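Checking a crossing detector in the simulator before you drive it

This page is the third part of our notes on testing the sidewalk robot's perception. It assumes that you already installed the simulator and that the detector runs on your machine. If not, go back to part one, written by Olaia Zabala.

The question we want to answer is simple: from which distance does the network find the zebra crossing and the curb behind it? In simulation we know the true position of every stripe, so we can measure the error directly.

Step 1. Load the city map and choose a corner. We named our test corners, and the one used in this part is Skirico. Set the weather to clear and leave it fixed for the whole run.

Step 2. Place the virtual camera at 45 centimeters above the road, looking over the crossing to the sidewalk. Please check the units. The map file uses meters and the camera file uses centimeters, and I lost one afternoon with this.

Step 3. Record 600 frames while the camera moves toward the curb at constant speed. Save the ground truth masks in the same folder, with the same numbering.

Step 4. Run the detector and compare. The script writes one line per frame, with the overlap for the stripes and the overlap for the curb in separate columns. Do not average them together – the stripes are easy and they hide a bad curb.

Step 5. Look at the failures by eye. In our run the curb was lost in 196 frames, most of them at the start, when it covers only a few rows of pixels. Gerd Pfeiffer suggested to train again with 500 extra frames taken from a low camera. After this the curb was lost in 45.

If your numbers are much worse than ours, first look at the masks. When the curb and the paving stones have the same class, the training still converges and the result has no use.

Part four repeats the test with shadows that move. Corrections are welcome, send them to Maximiliano Peñalver or to me.

Trinidad Carretero, 23 February 2021 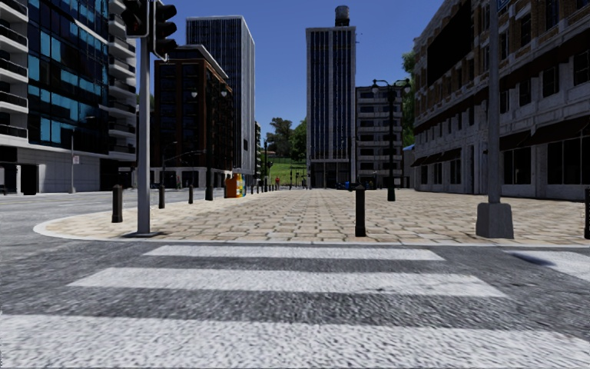
Rendered view over the crossing, with the low curb and the plaza behind it.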